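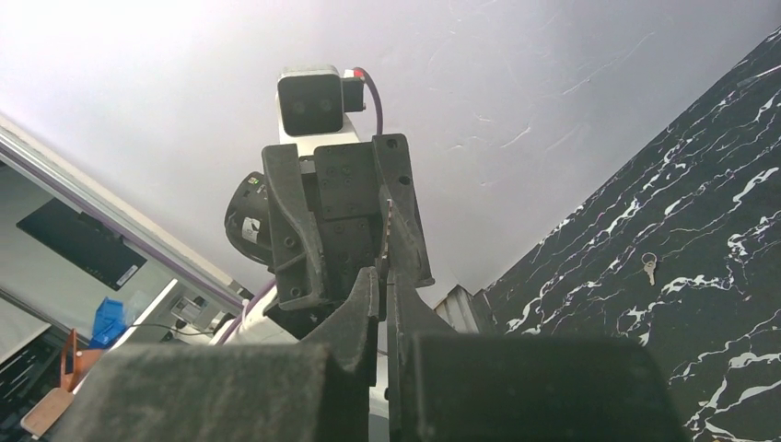

Two dark grippers, one facing the other.

Search listings Enter keyword or address

Progress report, Dunbar Road homes
To: Guvov Housing Fund
From: Hrvoje Georgiev
16 Dec 2022

Three of the houses are now listed for sale. Each has 3 bedrooms and 2 full baths. The Aka Street house went under contract at the asking price, and closing is set for next month. The lot survey at Plallik Court came back with a fence over the line, so that listing is on hold until the neighbor signs.

We spent $700 on the survey and $100 on new yard signs. Both came out of the June payment. The roof bid on the corner house is still open, and I will send it when I have it.

Related items
Aka Street: floor plan
Plallik Court: lot survey
June progress report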